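Gakum (story paper)

Gakum was a weekly story paper, and later a monthly one, that mixed jungle adventure, airship yarns and the odd ghost tale. I've been adding to this entry bit by bit for years, so forgive me if it wanders – I read my first issue under the bedclothes and I've never quite got over it! Last proper tidy-up was 30/01/2023.

Origins

The paper was started by a small printing house called Ibarra, which had made its money on seed catalogues and railway timetables. Somebody there noticed that the presses stood idle every May, once the catalogues had gone out, and that adventure fiction was selling by the sackful. The first number ran to 20 pages and had one long story, two short ones and a page of letters that I'm fairly sure the office wrote itself (they all have the same opinion about comets, and they all misspell it).

The name comes from the hidden city in the opening serial, "The Drums of Gakum". The city falls into a volcano in the ninth part, which made things awkward when the paper carried on, so it was quietly rebuilt on a different mountain and the volcano was never mentioned again.

Captain Bidlow

If people remember anything about the paper it's Captain Bidlow, the balloonist, smuggler and part-time detective who took over the lead slot after the first year. Bidlow has a bad knee, a parrot and a terrible temper, and the best stories are the ones where he loses all patience with the villain and simply walks off with the treasure while everyone else is making speeches. "Bidlow Among the Salt Kings" is the one to start with. I'd skip "Bidlow's Christmas" unless you're a completist, and even then have a drink ready.

The authorship is a bit of a muddle. Most of the early Bidlows were signed Mogens Blöndal, and the prose is so much of a piece that I'm happy to believe one person wrote them. The later ones carry the same name but the parrot changes sex, the knee swaps legs and there's a sudden passion for fishing. Some collectors call these the Angler Bidlows and won't have them in the house. I rather like them – they're slower and sillier, and the one with the haunted weir gave me a proper shiver.

Blöndal also wrote nine westerns for the paper, all set in a silver town with no name. They're shorter and much drier in tone, and there's hardly a gunfight in the lot.
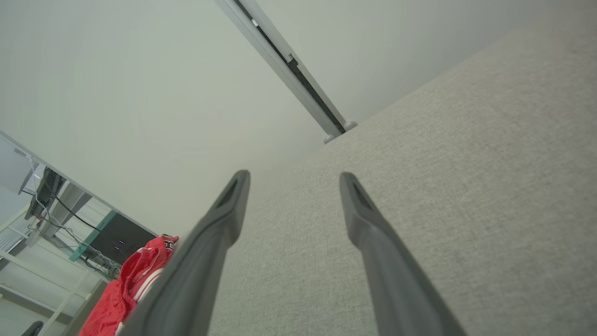
Grey woven upholstery, close up.

Format and distribution

Early issues were sold at station kiosks and by post. Paper quality was dreadful, and copies with the edges whole are scarce. When Ibarra ran short of cash, the title passed to Furnico, a publisher of household guides, who made it a monthly, put the price up and gave it painted covers. They also printed advice on stain removal between chapters, so you'd get Bidlow hanging from a rope by his teeth and then a paragraph on getting candle wax out of a tablecloth. I find this charming. Plenty of readers wrote in to say they didn't, and those letters do sound real.

The monthly version had 100 pages at its fattest. Serials were dropped in favour of complete short novels, which suited new readers but did for the cliffhangers, and I think something went out of it then. The story quality is higher on the whole, mind you. "The Glass Lighthouse" is from this stretch and it's as good as anything in its line.

Collecting

Issues turn up in mixed boxes far more often than singly, and the going advice is to buy the box. Look for:

Number 9, with the first map of the rebuilt city
The Salt Kings issues, which should have a fold-out in the middle (usually torn or missing)
Any Furnico number with its painted cover still attached
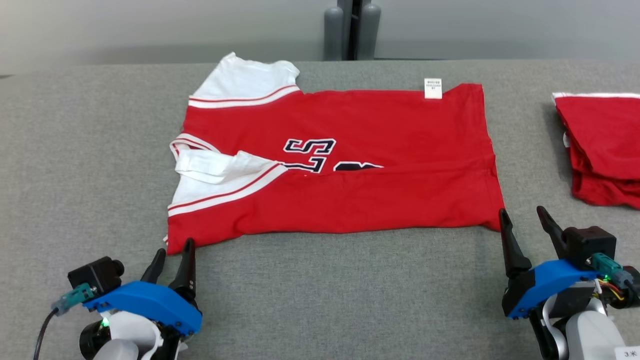 Reprints and new stories

A paperback set of the first Bidlow tales came out in an edition of 200 and is now harder to find than some of the originals, sadly. It keeps the old chapter headings but loses the letters page. A second volume was announced, with the westerns in it, and I'm still waiting.

New Bidlow stories by fans have appeared in small-press magazines, with mixed results. Most of them are kinder to the parrot.

See also

Airship fiction
Lost city stories
Story papers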